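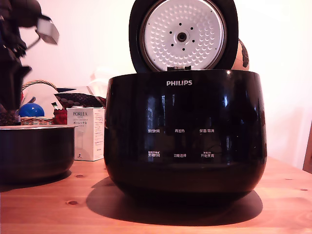 Kitchen news and the big swap round

January 1, 2019

Happy new year all. Quick one as I'm typing this between loads of washing and my brother-in-law wants the table back.

First thing. The shared kitchen at Castell House is open again from the 3rd. Floor is down, new taps are in, the extractor works (loud, but works). The back door still sticks so lift it as you push. Siebe Vanhove has the plane and says he'll take a bit off the bottom when it's dry enough to take the door outside. May, then.

Key is in the same place. Code for the box has changed, ring me or Ho-yin Lu for it, please don't put it in the group chat again.

What we're doing about lunches

Monthly lunch carries on. Same price, pay what you can, tin by the hatch. We took 359 pounds over the autumn which covered the gas and most of the food and left enough to replace the big colander. Thank you to whoever put in the twenty wrapped in a shopping list. We did read the list. Hope you got your leeks.

A few people asked for less soup. Fair. There has been a lot of soup. Ho-yin is cooking the January one and it's rice, greens, braised aubergine, and a chicken thing for those who eat chicken. He needs two people to chop from 11 and one to wash up who isn't me. No experience needed, bring an apron, we have three and one of those has lost its strings.

If you've got an allergy and haven't told us yet, tell us. The sheet on the fridge went missing during the floor works so assume we know nothing, even if you filled it in last year. Put the actual food down please. "Sensitive stomach" doesn't help much with a shopping list.

Rice, since it came up

Had a long chat at the Christmas do about why the rice at lunches goes gluey and there were stong feelings. Ho-yin's notes, copied off the back of an envelope:

Wash it until the water is nearly clear. Not once round the sieve. Several goes, in a bowl, with your hand.

Drain it properly. All that extra water counts.

Use the same cup for the rice and the water. Doesn't matter which cup.

Leave the lid alone. When it's done leave it alone some more, ten minutes, then fluff with a fork or a paddle.

Salt after, if at all.

Leftovers: spread it on a tray to cool, into the fridge inside the hour, eat next day, heat it till it's steaming all through. Don't leave it sat in the pot on the side all afternoon. I know we all have. We're not doing it at the hall.

Siebe wants it recorded that he boils his in loads of water like pasta and it's fine. Recorded.

Swap round

Kitchen swap is the week after the lunch, in the side room. Bring things that are clean and work. Pans, tins, bowls, jars with lids that fit, small electricals. Anything with a plug goes on the table by the window so Siebe can test it before it goes anywhere. If it fails it goes home with you, sorry, we got stuck with two toasters and a fondue set last time and the tip charges for some of it now.

If you've still got the instruction book bring that too, tape it on. If the buttons aren't in English a sticky note with what each one does is very welcome. Same for ovens and timers that only you know how to work.

Not wanted: mugs. Please. The cupboard is full of mugs.

Wanted: a decent bread knife, loaf tins, baking trays that lie flat, a big lidded pot, tea towels, scales. Also someone asked for a jam pan, will give it a good home.

Bits and pieces

The Gotard veg boxes start again mid month. 6 pounds, collect from the porch, bring your box back. They're short of boxes becuase none of us do.

Uvard Lane end of the car park is closed while they sort the drain. Park on the road or walk. The surgery has asked us again not to use theirs.

Mrs Oprea's bread class is full but she keeps a waiting list and people do drop out, so worth putting your name down. Bring a tea towel and a bowl. She does rye the second week and you need to feed a starter for that, she'll give you some, keep it in a jar with the lid loose. Mine went up the wall.

Found at the Christmas do: one grey glove (left), a child's reading book, a serving spoon with a blue handle, someone's very nice scarf. All in the box under the coats. Goes to the charity shop end of the month.

Still looking for my pie dish. White, chip on one side, my name on the bottom in biro if it hasn't washed off. Last seen with crumble in it.

Next newsletter when I get to it. Anything for it, stick it through my door or catch me at lunch. Not by text please, I lose them.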